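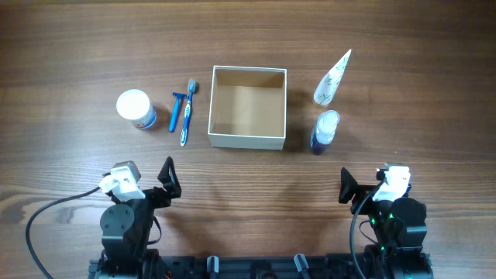

## Minutes, February meeting

Started at 7:10, ten minutes late. Last month's minutes were accepted, with one objection to the word "productive."

### 1. Water rates

The Corix letter says the new rate will save the average Inddale household money. Members asked which household. The letter gives no working. Two people brought bills and both had gone up. Agreed to write back and ask for the sums.
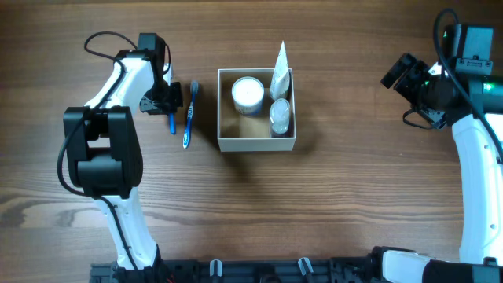 ### 2. Goodwin Street crossing

The county counted 852 cars in one day and calls the road "lightly used." The count was done on a Sunday. Members did not think much of this. A weekday count will be requested again, for the third time.

### 3. Toiletry boxes for the Hoddale shelter

Razors and toothbrushes are still wanted. It was claimed that 22 boxes a month is easy to reach. The chair asked what that was based on and got no clear answer. Target left open.

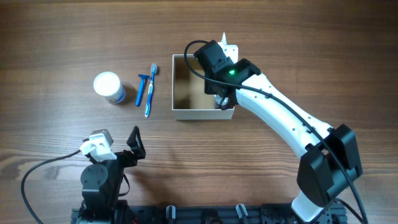 **Inddale Residents' Club**

### 4. Money

Balance is $1,942. A proposal to spend part of it on a new website was heard. Several members doubted anyone reads the current one. Vote: 3 in favor, the rest against.

### 5. Other business

The hall heating was reported fixed. Coats stayed on. Next meeting same place, 7:00, and members are asked to mean it.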